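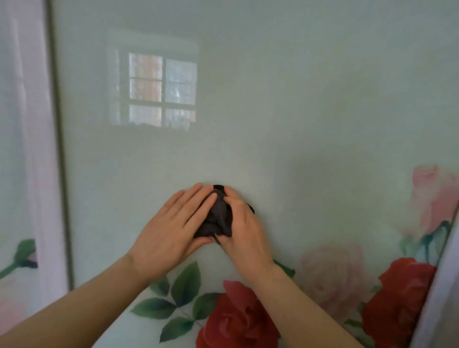 Jolik Glass Cloth in Charcoal: Four Months on the Shower Screen

Home | Reviews | Cleaning | Laundry | Garden Shed | Contact

Last updated: September 2021

I'll say up front that I never expected to write this many words on a cloth. But I've got a soft spot for anything that makes a boring job quicker, and the Jolik has properly won me over, so settle in.

Our water is hard. Leave a shower screen alone for a week and it goes milky from the knees down, and I've thrown all sorts at it over the years — vinegar, dish soap, scrunched newspaper (my neighbour Edeltraud Haslinger swears by newspaper, and her windows are beautiful, but it went to porridge in my bathroom). I had a squeegee too, until the rubber perished. The Jolik came in a parcel with some hooks I'd ordered and I very nearly put it in the car.

How it feels

It's a dense, short-pile cloth in a very dark grey, soft without being fluffy. The best part is how well it bunches! Some glass cloths are so stiff you have to fold them into a pad, and then the pad slides apart the minute you lean on it. This one scrunches into a wad and stays in your grip, so you can put both hands to it and really press. I go over the big panel with one hand flat and the other holding on, and my shoulders are a lot happier than they were with the squeegee.

How it cleans

For everyday use I run it under warm water, wring it hard and wipe from the top down. Then a second pass with a dry one. You do want two, one damp and one dry, and I'd buy the pair straight away. Fresh soap film comes off on the first go. Older spots take a bit of white vinegar and some elbow grease, and the really old crusty line along the bottom seal needed a proper descaler before the cloth could do anything with it. Fair enough, it's a cloth.

Streaks were my big worry, as our bathroom gets side light and every smear shows. With the damp one on its own I still get a few. With the dry one after it, none that I can find, and I do look!

I've tried it on the mirror (lovely), the taps (lovely), and the stovetop, where it picked up grease and then spread it round the mirror the next day until I worked out what I'd done. Keep one just for the bathroom.

Washing

Cold or warm wash, no fabric softener. I forgot once and the cloth just pushed water about until it had been through twice more. The colour ran a little in the first wash, so don't put it in with your white towels. It has held its shape well since, with some fraying at one corner where the stitching came loose.

The dark colour is a mixed blessing. It never looks grubby, which I like, but you also can't tell when it's full of soap. I go by feel now. Once it starts to drag, it goes in the wash.

Against the Fetton

I had a Fetton cloth before this one, the pale blue waffle sort. It soaks up more water, and for drying dishes I'd still choose it. On glass it leaves lint, and I was forever picking little blue bits off the screen. Jagadeesh D'Souza wrote in after my Fetton review to say his stopped shedding after 9 washes. Mine hasn't, but I'd love to hear from anyone else who stuck with it.

Would I buy it again?

Already have. There are two in the bathroom and one in the laundry cupboard waiting its turn. I'd like a hanging loop, please, Jolik, and tidier corners. Otherwise it's my favourite cleaning buy of the year by a long way, and the screen is getting done far more often than it used to.

Recent reviews

Fetton Waffle Cloth: Great for Dishes, Linty on Glass
Clallon Grout Brush, Long Handle
Three Descalers on One Very Crusty Kettle
Hodoroagă Wool Dryer Balls After a Wet January
Letters: Petrică Voicu on Rescuing Old Squeegees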